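# Práctica 7. Puesta a punto y mantenimiento de la pinza manual de dos dedos

Asignatura: Mantenimiento de equipos robotizados
Documento de apoyo para el taller. Revisión de enero, a cargo de Mekdes Asfaw y Normunds Luik.

Requisitos previos: práctica 5 (uniones atornilladas en piezas impresas) y práctica 6 (calibración de cámaras de muñeca).

## 7.1 Alcance

La práctica cubre el montaje de los dedos, el ajuste de simetría, la verificación de la cámara y la comprobación con material blando en la pinza manual Loleo. No se trata la sustitución del gatillo ni la de las guías lineales, que corresponden a la práctica 8. Tampoco se abre la carcasa de la electrónica.

La pinza manual y la pinza montada en el brazo de la celda Tedell comparten geometría de dedo. Cualquier desviación entre ambas se traslada a las trayectorias registradas: si la punta de la herramienta manual está adelantada un milímetro respecto a la del brazo, el brazo cerrará un milímetro antes o después de lo debido. Por ese motivo los dedos se ajustan contra la misma galga en los dos equipos y se anota la lectura en la misma hoja.

## 7.2 Material

- Pinza Loleo con su soporte de banco.
- Llaves hexagonales de 1,5, 2 y 2,5 mm.
- Galga de apertura (cajón de metrología, bandeja inferior).
- Calibre digital.
- Alcohol isopropílico y paño sin pelusa.
- Fijador de roscas de resistencia baja.
- Retales de tejido para la comprobación final.
- Hoja de registro, modelo 556.

El fijador de resistencia media queda excluido. En los insertos embutidos en plástico obliga a calentar para desmontar y el inserto gira dentro de su alojamiento.

## 7.3 Inspección inicial

Antes de aflojar nada, la herramienta se coloca en el soporte con los dedos abiertos y se revisa lo siguiente:

1. Aristas superiores de los bloques. El roce contra la mesa desgasta primero el borde. Un borde aclarado es admisible mientras la arista siga recta al apoyarla contra la regla.
2. Orificios de fijación. No deben presentar grietas radiales. Las grietas finas se detectan mejor con luz rasante.
3. Juego del conjunto. Se sujeta el bloque entre dos dedos de la mano y se intenta girar. No debe percibirse holgura antes de que se mueva el carro.
4. Recorrido. El cierre ha de ser continuo, sin saltos. Un salto a mitad de carrera suele indicar suciedad en la guía; un salto al final, un tornillo que sobresale.

El resultado se anota aunque no haya incidencias. La casilla en blanco se interpreta como inspección no realizada.

## 7.4 Desmontaje de los dedos

Se trabaja sobre un dedo cada vez. Desmontar los dos a la vez elimina la referencia y obliga a repetir el centrado desde cero.

Se aflojan los tornillos en cruz, un cuarto de vuelta por pasada, y se retiran con el bloque apoyado. Los tornillos se guardan en el orden de extracción. Después se limpia la cara de asiento con isopropílico y se deja secar. Los restos de fijador se retiran de la rosca macho con cepillo de latón; en la rosca hembra se usa únicamente macho de repaso, girado a mano.

Si el inserto gira con el tornillo, se detiene el trabajo y se avisa al responsable de taller (Li-hua Yang en el grupo de mañana, Hiwot Gidey en el de tarde). El dedo pasa a la caja de reparación con etiqueta.

## 7.5 Montaje y ajuste de simetría

1. Presentar el bloque sobre la cara de asiento y enroscar a mano todos los tornillos, sin apretar.
2. Cerrar la pinza sobre la galga hasta que el dedo de referencia haga contacto.
3. Desplazar el dedo nuevo hasta que toque la galga en toda la altura de la cara. Comprobar a contraluz.
4. Apretar en cruz, en dos pasadas.
5. Retirar la galga, abrir y cerrar 10 veces y repetir la medida.

La diferencia entre la lectura izquierda y la derecha, tomadas desde el plano medio, no debe superar 0,2 mm. Si la supera, se repite desde el paso 2. Corregir apretando más un lado deforma el bloque y la desviación reaparece a los pocos ciclos.

El error más frecuente en cursos anteriores ha sido medir en la punta con el bloque mal asentado. La lectura sale correcta y el dedo queda inclinado hacia delante. Se detecta cerrando la pinza sin galga: el contacto debe producirse a la vez en la parte superior y en la inferior.

## 7.6 Verificación de la cámara

Con los dedos ajustados, se comprueba que las puntas ocupan la posición prevista en la imagen. El programa Celtorier superpone la plantilla de referencia y calcula la coincidencia de contornos. Se acepta un valor de 99 o superior.

Condiciones de la toma:

- Superficie clara, mate y lisa. Los fondos con veta o con juntas producen contornos falsos.
- Luz difusa. Una lámpara directa genera sombras duras junto a los dedos y el programa las toma por borde.
- Pinza abierta, con separación libre entre ambos bloques.
- Objetivo limpio.

Cuando el valor queda por debajo del umbral, se revisa en este orden: limpieza del objetivo, apriete del soporte de cámara, asiento de los dedos. La plantilla no se modifica. Brittany Beaulieu conserva la versión válida y es la única que puede regenerarla, siempre después de medir con calibre los dos equipos.

## 7.7 Comprobación con material blando

La galga es rígida y no revela ciertos defectos. El tejido sí: un bloque inclinado arrastra la tela al cerrar, y una rebaba en el borde engancha la fibra. La comprobación se hace con retales de pelo corto, colocados sobre la mesa de trabajo sin fijar.

Se acerca la pinza en vertical, se cierra sobre el borde del retal, se eleva un palmo y se abre. El ensayo se repite con el retal girado un cuarto de vuelta. Se anota:

- si la tela se desplaza hacia un lado durante el cierre;
- si queda sujeta por toda la anchura del bloque o solo por una esquina;
- si al abrir se desprende o queda colgando de alguno de los dedos.
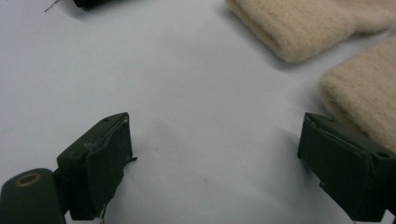 El desplazamiento lateral remite a la simetría (7.5). La sujeción por una esquina remite al asiento. Si la tela no se desprende, se pasa la yema del dedo por las aristas y por el contorno de los orificios; las rebabas se eliminan con lija de grano 400, en seco y en un solo sentido, y se limpia el polvo antes de repetir el ensayo.

Conviene mantener los demás objetos del puesto apartados de la zona de cierre. Un cable que roce la herramienta altera la fuerza aplicada por la mano y el ensayo deja de ser comparable.

## 7.8 Frecuencia de mantenimiento

| Operación | Frecuencia | Registro |
|---|---|---|
| Limpieza de bloques y objetivo | Cada sesión | No |
| Inspección visual (7.3) | Cada sesión | Sí |
| Reapriete y medida de simetría | Semanal | Sí |
| Verificación de cámara (7.6) | Semanal y tras cada desmontaje | Sí |
| Sustitución de bloques | Según desgaste | Sí, con lectura previa |

Los bloques de repuesto se piden al taller McIntyre por pareja. No se combinan bloques de lotes distintos: la contracción del material varía entre lotes y la diferencia consume buena parte de la tolerancia.

## 7.9 Entrega

Cada pareja entrega la hoja 556 con las lecturas antes y después del ajuste, el valor de coincidencia de la cámara y el resultado del ensayo con tejido en las dos orientaciones. Si se repitió el ajuste, constan todas las lecturas, incluidas las descartadas.

Cuestiones que deben figurar al dorso:

1. Justificar por qué se desmonta un solo dedo cada vez.
2. Indicar qué defecto puede pasar inadvertido con la galga y aparecer en el ensayo con tejido.
3. Estimar el efecto sobre el brazo de una diferencia de 0,5 mm en la longitud de ambos dedos de la herramienta manual.

Las hojas sin firma del responsable de grupo se devuelven sin corregir.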